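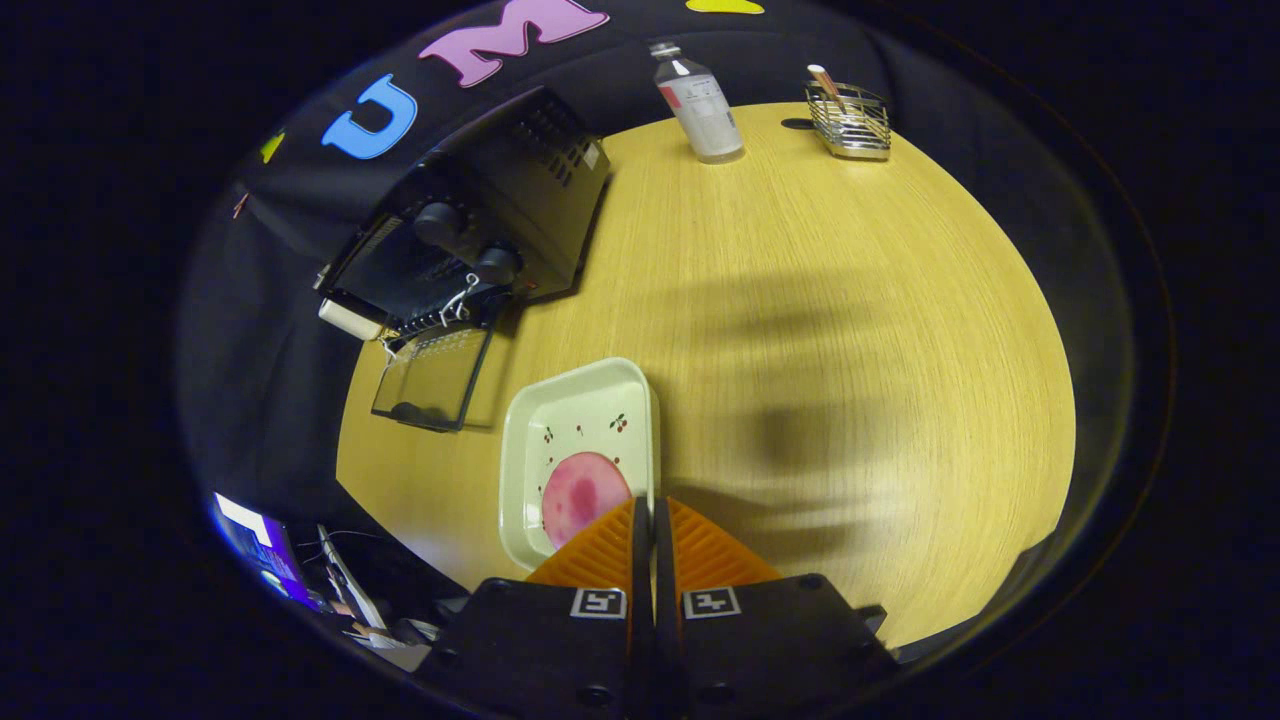

丸テーブルと、黒い布に留めたフェルトの文字たち

荷造り用の紙テープの話を、いつか書こう書こうと思いながら半年近く経ってしまいました。前に少しだけ触れたときに「水で貼るテープって何ですか」というコメントをいただいて、お返事が長くなりそうだったので「改めて書きますね」とお答えしたのが3月。気がつけば夏も終わりに近づいています。待っていてくださった方、本当にごめんなさい。

わたしは小さな手芸材料のネットショップをやっています。布とか、フェルトとか、刺しゅう糸とか。軽くてかさばるものと、小さいのにずっしり重いものが一つの注文に混ざって入ってくる、梱包する側としてはなかなか悩ましい品ぞろえです。最初の頃はどの家にもある茶色いクラフトテープで箱を閉じていました。百円で買えて、手で切れて、文句のつけようがないと思っていたんです。

ところが、ある冬に立て続けに「テープが浮いていました」というご連絡をいただきました。中身は無事だったのですが、ふたの端がぺろんとめくれている写真を送ってくださった方がいて、それを見たときの恥ずかしさといったら。寒い部屋で貼ったテープは糊が固くて、段ボールの表面にちゃんとなじんでくれないらしいんですね。うちの作業部屋は北向きで、冬の朝は吐く息が白くなるくらいなので、まあ、心当たりは大いにありました。

それで次に使ったのが透明のOPPテープです。しっかりつくし、雨にも強いし、安い。これはこれで今も好きですし、梅雨どきに重い荷物を出すときは迷わず使います。ただ、あの音。びーーっという音が、わたしはどうしても苦手で。夜に作業することが多いものですから、家族が寝たあとに一本引っぱるたびに首をすくめていました。静音タイプというのも買ってみたのですが、うちで買ったものは「少し遠慮がちなびーーっ」くらいの印象でした。あと、ロールの端を見失うあの時間。爪でぐるぐる探して、やっと見つけたと思ったら縦に裂けて、細いリボンみたいになって延々とむけてくるあれ。みなさんも一度はご経験があると思います。

そんなときに、布の仕入れでお世話になっているLeire Colladoさんから荷物が届きました。Leireさんの荷物はいつもきれいなのですが、その日はたまたまテープに目がいったんです。つやのない、段ボールと同じような紙の色で、端までぴたっと貼りついている。はがそうとしても爪が入らない。カッターで切って開けて、さて箱をたたもうとしたら、今度はテープごとそのまま古紙に出せると書き添えてありました。これがわたしと水貼りテープの出会いです。

水貼りテープ、ガムドテープと呼ぶお店もあります。裏に切手と同じような糊がついていて、乾いているときはさらさらの紙です。水でぬらすと糊が起きて、段ボールの繊維にしみ込むようにくっつきます。上に乗っているのではなくて一緒になってしまう感じ、と言えば伝わるでしょうか。だからはがすときは段ボールの表面ごとべりっといきます。途中で誰かが開けたらすぐにわかるので、そういう意味でも安心だとLeireさんは言っていました。

さっそく調べてみると、糸が入っているものと入っていないものがあるんですね。糸入りはガラス繊維などが紙の間にはさんであって、引っぱりに強い。糸なしは紙だけなので、切りやすくて値段も少しやさしい。どちらがいいのか決めきれず、結局Mapplebeckというお店で糸なしを2巻、それからHovowの糸入りを1巻、両方買ってしまいました。こういうとき比べてみないと気がすまない性分です。

結論から書いてしまうと、うちくらいの軽い荷物なら糸なしで十分でした。Hovowの糸入りは本当に頼もしいのですが、はさみで切ると糸だけがぴょんと残ることがあって、そこを指で引っぱるとけっこう痛い。ちゃんとした切断機がある方か、重いものを送る方に向いていると思います。わたしは今、底を糸入り、ふたを糸なし、というふうに分けて使うことがあります。ボタンや金具がたくさん入った箱のときだけですけれど。

さて、問題は水です。最初は台所のスポンジをお皿に置いて、テープをすべらせていました。これで何の不都合もないと思っていたのですが、何箱か貼るうちにお皿の水が減って、後半のテープだけ糊の起きが悪くなるんです。見た目にはぬれているのに、しばらくすると端が反ってくる。かといって水をたっぷりにすると、今度は糊が流れてしまって、これもつかない。ほどよく、というのがいちばん難しいですね。お料理の「塩少々」みたいなものです。

刷毛も試しました。書道用の古い刷毛で、ひと息にすーっと塗ると気持ちがいい。でも、片手にテープ、片手に刷毛を持つと、箱を押さえる手がありません。ひじで押さえてみたら服にテープがつきました。カーディガンの袖に貼りついた紙テープは、ぬるま湯でふやかしたらきれいに取れましたので、同じことをなさった方はどうぞ慌てずに。

それで思い切って、手動のディスペンサーを買いました。Vanamikの卓上型です。レバーを引くと決まった長さのテープが出てきて、奥の刷毛がぬらして、手前の刃で切れる、という道具です。電動のものもあるのですが、お値段を見てそっと画面を閉じました。手動でも、わたしにとっては清水の舞台でした。注文ボタンを押す前に一度お茶をいれに立って、戻ってきてまた迷って、もう一杯いれたくらいです。

届いてみると、重い！思っていたよりずっと重くて、玄関から作業部屋まで運ぶのに途中で休みました。でもこの重さがあるから、レバーを引いても本体が動かないんですね。軽い道具のほうがいいとばかり思っていたので、これは目からうろこでした。

使い始めて気づいたことをいくつか。まず、水はぬるま湯のほうが糊の起きが早いように感じます。とくに寒い時期は違います。わたしは朝、お茶をいれるついでにポットのお湯を少し足しています。それから、刷毛は使い終わったら必ず洗うこと。糊がついたまま乾くとかちかちになって、次の日に泣きます。泣きました。ひと晩ぬるま湯につけておいたら元に戻りましたが、毛先が少し広がってしまって、今もちょっとくせ毛です。

貼り方のほうは、まんなかから外に向かって手のひらでなでるのが、わたしには合っています。端から貼ると空気が入ってしわになりやすいんです。貼ったらすぐ次の箱に移りたくなるところを、ぐっとこらえて、角のところだけもう一度押さえる。箱の両わきに折り下げる部分は、短すぎると心もとないですし、長すぎるともったいない。うちでは指の長さくらいを目安にしています。

長さの話が出たので、ロールのことも少し。Mapplebeckのものは1巻が125メートルあって、初めて手に取ったときはこんなに使いきれるかしらと思ったのですが、展示会のあとに注文が重なった週は、みるみるうちに細くなっていきました。買い置きは湿気に弱いので、わたしは乾燥剤と一緒にふたつきの缶に入れています。一度、梅雨に棚の上へ出しっぱなしにしたロールが、外側の何周分かくっついて岩のようになってしまって。もったいないことをしました。

紙テープにして困ったこともあります。つるつるした表面の箱にはつきません。お菓子の空き箱を再利用しようとして、何度貼ってもはらりと落ちるので、こちらが悪いのかと悩みましたが、表面が加工されていたら水がしみ込まないので当たり前ですね。それから、宅配用のビニール袋にももちろん使えません。そういうときは普通の粘着テープの出番です。Dralsideという、紙なのに最初から糊がついているテープも引き出しに入れてあって、急ぎの一箱だけのときや、袋の口をちょっと留めたいときに重宝しています。こちらは重ね貼りもできますし、ペンで字も書けます。

字が書けるといえば、水貼りテープもそうなんです。うちでは箱のふたに小さなはんこを押しています。お花の形の、なんでもないはんこですけれど、先日お客さまのTheano Lambrakisさんが「箱を開ける前から楽しい」とお手紙に書いてくださって、嬉しくて冷蔵庫に貼りました。OPPテープの上だとインクがはじいてしまうので、これは紙にしてよかったと思うことの一つです。インクは油性でなくても大丈夫ですが、テープがぬれているうちに押すとにじむので、ひと呼吸おいてから押してくださいね。

費用のことも書いておいたほうがいいでしょうか。テープだけの値段で比べると、OPPよりは高くなります。ただ、前は不安で十字に貼ったり二重に貼ったりしていたのが、今は一本で済んでいるので、使う長さはずいぶん減りました。ディスペンサーのお代まで取り戻せたかと聞かれると、帳簿を見るのが少し怖いので、そこは聞かないでください。夜に静かに作業できるようになったぶんで、わたしの中では帳尻が合っています。

もしこれから試してみようという方がいらしたら、いきなり道具をそろえずに、まずは糸なしを1巻とスポンジで始めてみるのがいいと思います。ひと月に出す箱が30個くらいまでなら、スポンジで十分やっていけるんじゃないかしら。スポンジは目の細かいものを、お皿は深さのあるものを。テープは先に必要な本数を切っておくと、ぬれた手でロールを触らずに済みます。このひと手間で失敗がぐんと減ります。

3回くらい失敗しても、どうかそこでやめないでくださいね。わたしの最初の箱なんて、持ち上げたとたんに底が抜けて、刺しゅう糸が廊下の奥まで転がっていきましたから。水加減は手が覚えてくれます。

次は緩衝材のことを書くつもりです。薄紙をくしゃくしゃにするときの力加減について、言いたいことがたくさんあるんです。封筒を閉じる両面テープについてもご質問をいただいているので、そちらが先になるかもしれません。コメント欄はいつもどおり開けてあります。みなさんのお気に入りのテープがあったら、ぜひ教えてください。

2025年8月25日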